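[Proda-trade] Re: Certificate of origin for the Atstead shipment

From: Flor Palomino
Date: 16 November 2019
To: Proda-trade list

Hortensia, thanks for writing this up. I have been through the same thing with two shipments this year, so I will answer your points in order and add what I got from the consulate.

Hortensia Taipe wrote:

> Our buyer in Atstead has asked for a new certificate of origin on
> the cookies and wafers. The old form was accepted in May without
> any comment. Now their customs broker says the form is fine but the
> wording in the origin box has to match the new annex to the trade
> agreement, and that the consulate has to stamp it before the goods
> leave. Our freight agent says no stamp is needed. Who is right? Also,
> has anyone been told what happens with goods where the cocoa comes
> from a third country? We buy ours through Usuga, and part of it is
> not local.
>
> We have 29 cartons waiting and I would like to book before the
> end of the month.

On the stamp: your freight agent is working from the text of the agreement, and the text does not ask for one. The broker is working from what the customs office at the port has been doing since the annex came in. Both of them can show you a piece of paper. I went to the consulate in Wurard and spoke to Gladys Yupanqui in the commercial section. She told me the stamp is not required for goods that get the reduced duty under the annex, but that they will give it if an exporter asks, and that it takes three working days. There is a fee. I paid it both times. The first shipment was cleared the day after it landed. On the second, the broker never asked to see the stamp at all, so I can't tell you whether it made any difference.

If your buyer wants it, I would get it. The argument will cost you more time than the stamp.

On the wording: the box now has to give the tariff heading first and then the origin criterion by its letter code. "Wholly produced" written out in words was accepted before and now gets sent back. Check that the heading on the certificate is the same one as on the invoice. Mine were different, because our invoice software still had the old heading for coated wafers, and that is what held up the first set of papers before they went to the consulate.

On the cocoa: this is the part to be careful with. Under the annex, cocoa from outside the two countries is allowed if the finished product falls under a different heading from the ingredient. Cookies and wafers do, even coated ones. Plain chocolate bars may not, depending on what form the cocoa was in when you bought it. Rogério Lacerda went through this for his own bars and ended up paying full duty on them. He can correct me if I have that wrong. Ask Usuga for a supplier's declaration that shows which lots are local and which are not, and keep it with your file. You don't send it with the shipment, but the customs office over there can ask for it later.

Two more things that came up at the consulate:

The ambassador's office is putting together a list of complaints for the next meeting of the joint trade commission. They want them in writing, with the dates and the port of entry. Gladys said they had received six so far from food exporters, and all of those were about delays at inspection. Nothing on the origin forms. If the broker's demand is causing trouble for more people than the ones on this list, that is the place to say so – a short letter is enough.

Yhon Guzmán asked last month about visas for people going over to the food fair. The business visa still needs an invitation letter from a company there. The fair organizer's letter is not accepted on its own. I was told this at the window and have not seen it printed anywhere.

I can send you my last certificate with the prices taken out, if it would help to see how the box is filled in. Write to me off list.

Flor

2 comments · 3 shares 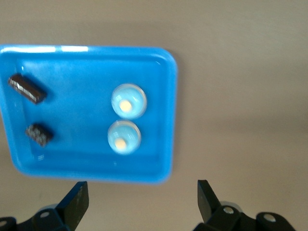 A bar and a smaller cookie on a blue tray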